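The Last Map

The clock on the big screen said 22 seconds, and I swear every person in the Clidero hall stood up at once!

We were the Fukidthorpe side. You have to understand what that meant. Fukidthorpe has one main street, a bakery and a gaming cafe above the bakery, and out of that cafe came five kids who had somehow reached the deciding map against Avavwood. Avavwood had won the thing three years running. They had matching jackets. We had a bus that smelled of onion rolls.

I was the sub. I hadn't played a minute all tournament and I didn't care, I was having the best night of my life.

Our captain was on Palma, the long bridge map, the one we always lost in practice. She had 680 gold and needed 784 for the shield. Everybody on the bench knew it. I was yelling "Sell the boots!" at a soundproof glass booth, as if that had ever helped anyone.

She sold the boots.

Oh, it was beautiful. She walked (walked! no boots!) straight down the middle of the bridge with the shield up, and all five of them turned to hit her, and our little sniper came around the side with nobody looking at him at all. One down. Two down. The noise in that hall went right through my shoes.

Then their tank got up with 231 health left and ended it. Just like that. Avavwood, four years running.

I remember our captain taking her headset off very slowly, laying it down, and pressing both palms flat beside the keyboard.
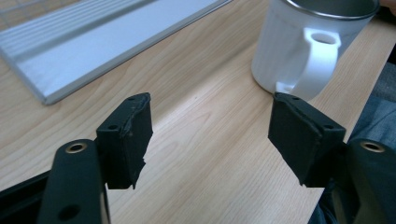
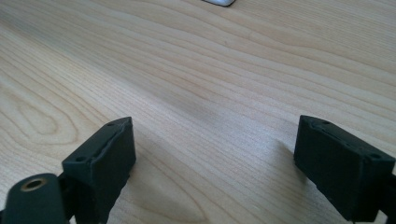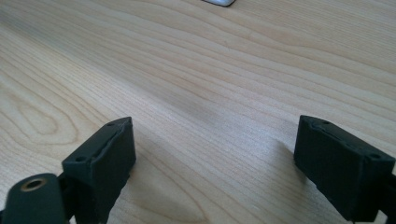
The rest of us ran in and piled on her anyway, because what else do you do? She was crying and then she was laughing, and the sniper kept saying "Did you see it, though? Did you see the second one?" We had all seen it. We made him tell it four times on the bus, and each time the shot got longer.

By the time we passed the bakery the ovens were already on. The captain leaned over my seat and asked if I wanted to learn the bridge properly, starting in September, and I said yes before she'd finished asking.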